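One pen on the desk

When I moved to my new flat in September, I wrote in this blog that I wanted a calm place for working. Some of you asked me how it is going, so I will tell about the desk, because it was the most difficult part.

In my old room I had pens everywhere. I collected them from conferences, from hotels, from the bank. My friend Mbali Nkuna helped me to pack, and she put them all in one shoe box. When we counted them for fun, there were 199. I think I was using 2 of them.

So I made a rule for myself. On the desk there is one holder, and in the holder there is one pen. The others stay in the box until I decide who can have them. Zhenhua Feng teaches evening classes and has already taken a big handful for his students.

The holder is white and tall, with straight sides and a flat handle, a little like a jug. I like that it almost disappears against the wall. The pen is mostly black with a silver part, so my eyes find it immediately.

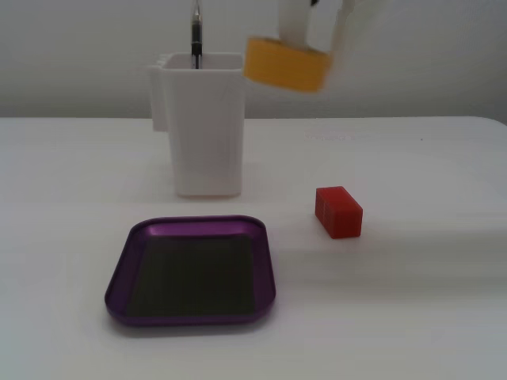
What I learned about a white table

A white table is beautiful but it asks for attention. Every crumb is visible, and coffee also. I wipe mine in the evening with a soft cloth and a drop of washing-up liquid, then once more with clean water. I don't use the rough side of the sponge any more, after I made a dull spot on my old table.

Papers are still my weak point. At the moment they live in a drawer, and the drawer does not close well. I will write about this next time, when I have bought some folders.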